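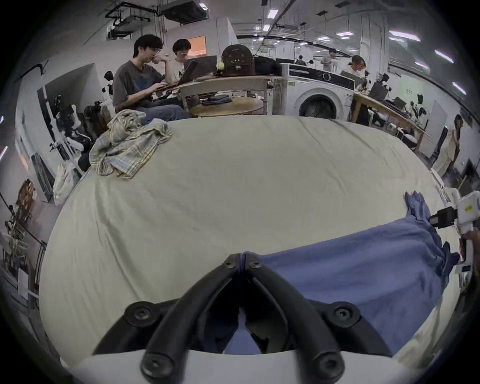 Hand-held gripper over the sheet, with a plaid shirt and a blue cloth on top. Trurnow work floor.

Call for participants: working group on good practice for hand-held gripper recording

Posted Thursday, March 5, 2020

Trurnow is looking for 7 people to help write and test a set of working rules for recording household tasks with hand-held grippers. The tasks are mostly laundry: picking up, spreading, folding and sorting clothes and bed linen. The rules will be used at our own site and at Clikport, and will be free for other groups to adopt.

A first draft exists. It runs to 26 pages and was put together by Justinas Lukoševičius and Ulla Rustad from the notes our operators keep. Parts of it are solid. The sections on consent, on people in the background of a recording, and on when to throw a take away need the most work.

What you will do

Read the draft and send written comments before the first meeting.
Attend one meeting a month through December, in person or by phone.
Spend two days on the work floor using the draft as an operator would. You will set up the task, record it, label it and log any faults.
Review a sample of 694 existing recordings, split among the group, and mark where the draft rules would have accepted or rejected each one.
Vote on the final text.

Who should apply

We want at least two people who have worked as operators or labelers. Other places are open to people with a background in workplace safety, privacy, textile care, robot maintenance or technical writing. You do not need a degree. You do need to be comfortable reading rules closely and saying where they are unclear.

Operators on the floor stand for long stretches and repeat the same hand motion many times. If that is a problem for you, say so in your application and we will plan a seated review task for those two days.

Pay and terms

Each participant receives $2,000, paid in two parts: half after the floor days and half after the final vote. Travel to the site is paid separately on receipts. Participants are named in the published text unless they ask to be left out. Current employees of Luik and Preltby may apply but must state this, as both supply parts to us.

How to apply

Send one page on your experience and one rule you think every recording site should have, with your reasons. Address it to Rasa Pētersons, working group coordinator. Questions about the floor days go to Bảo Hứa. Questions about pay go to Sieglinde Sauerland.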